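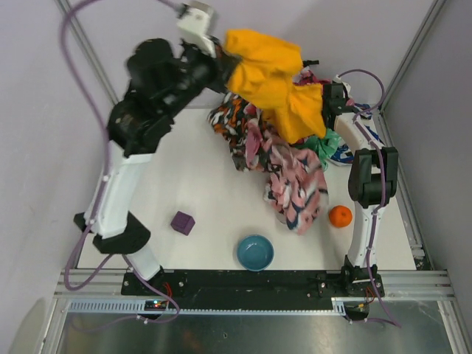 A yellow-orange cloth held up over a white tabletop.

2 min read

How do I wash my Turnau cloths the first time?
Cool water and a little mild soap, all by themselves please, as the brighter shades can let go of some color for the first wash or two. Fabric softener leaves a film, so skip it.

Can they go in the dryer?
Sure, on low, for 21 minutes or so! I like a clothesline myself, but I know not everyone has the yard for it.

Do you sell them in packs?
We do, in packs of 4.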